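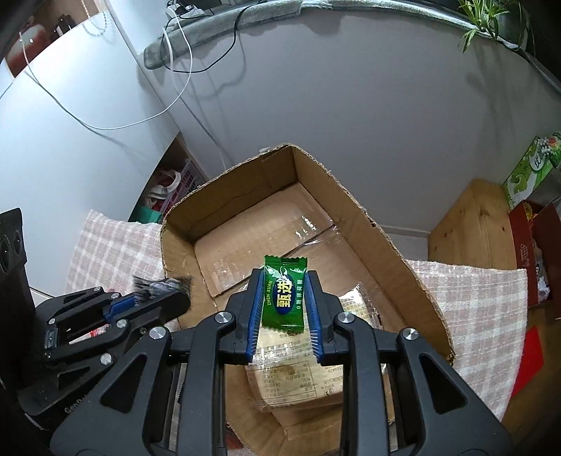 Figure 4. Green candy packet marked 甄选 (ZHEN XUAN).

4. Entering a Discography

This section applies to staff who create or correct artist entries in the Clido catalog. It assumes that the user has signed in with an editor account and that the label list has been loaded as described in Section 3. Viewer accounts can open all of the screens mentioned below but cannot save changes.

4.1 Before you begin

Have the release itself, or a full scan of its sleeve and labels, at hand. Entries copied from sales lists or fan pages are not accepted as a first source. They may be quoted in the Notes field, with the source named.

Search for the artist before creating a new entry. Bands that have changed their name are kept as separate entries joined by a link (see 4.4).

4.2 Creating the artist entry

1. From the Catalog menu, select New Artist.
2. Type the name as it is printed on the earliest release held. Do not move "The" to the end. Clido ignores it when sorting.
3. Select Group, Solo Performer or Project. A solo performer with a regular backing band is entered as Solo Performer.
4. Enter the place and year of formation. Leave the year blank if it is not known.
5. Type a short biography in the Profile field. The limit is 3000 characters, including spaces.
6. Select Save. The entry is given a number and appears in the list with the status Draft.

Note: The Profile field does not keep italic type. Album titles in the Profile should be placed in double quotation marks.

4.3 Adding releases

1. Open the artist entry and select the Releases tab.
2. Select Add Release and choose the format: LP, EP, single, cassette, CD or download.
3. Enter the title, the label and the catalog number. Copy the catalog number character by character, with any spaces and hyphens.
4. Enter the release date. If only the month is known, enter the month and year, for example February 1983, and leave the day empty.
5. Enter the track titles in playing order. For vinyl and cassette, mark the start of each side with the Side button.
6. If the release is a reissue, tick Reissue and select the original from the list.
7. Select Save Release.

A single screen holds 16 tracks. For longer releases, select More Tracks before saving.

Caution: Changing the format after the tracks have been saved removes all side markings. The track titles are kept, but the sides must be entered again.

Note: Matrix numbers scratched into the run-out area belong in the Matrix field. They are not catalog numbers, even where the two look alike.

4.4 Linking members and related artists

1. On the Members tab, select Add Person and search by family name.
2. Enter the instrument or role and the years of membership. Guest players are entered on the release, not on this tab.
3. To join two artist entries, open the Related tab and select Earlier Name, Later Name or Side Project.
4. Check that the link also shows on the second entry. If it does not, select Refresh Links.

An artist entry may carry up to 8 related links. Requests for more should be sent to Fathima Siddiqui, Catalog Standards.

4.5 Importing from a file

Collections already listed in a spreadsheet may be imported with the Clovitz template, supplied on the Downloads page.

1. Fill in one row for each release. Do not rename or reorder the columns.
2. Save the file as comma-separated text.
3. Select Tools, then Import, and choose the file.
4. Review the rows marked in red and correct them in the file.
5. Run the import again.

Caution: A single import must not exceed 300 rows. Larger files are refused in full.

4.6 Sending an entry for review

Select Submit when the entry is complete. Its status changes to Pending and it is locked until a reviewer has approved or returned it. Reviewers for rock, metal and folk are Pravesh Molefe and Piyumi Begum. All other genres are assigned to Obaidul Paul.

Section last revised 26/03/2019. For printing a discography, see Section 5.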